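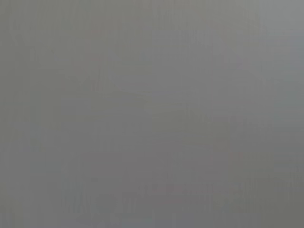

Ancombe Hall, kitchen and store: August walk-through
Checked by: Mikkel Vigfúsdóttir

18. Grey surfaces, general
Pass. Matte, dull, no glare. Colour remains grey, whatever the Esten brochure calls it.

19. Exit path to car park
Fail. Must be 800 mm clear. The stacking chairs have moved back in, same as last year.

20. Fire blanket
Pass. Still behind the tea towels. Move the tea towels.

21. First aid kit
Fail. 8 triangular bandages, zero bandaids.

22. Urn cord
Pass, grudgingly. Recheck before the Nonbridge lunch.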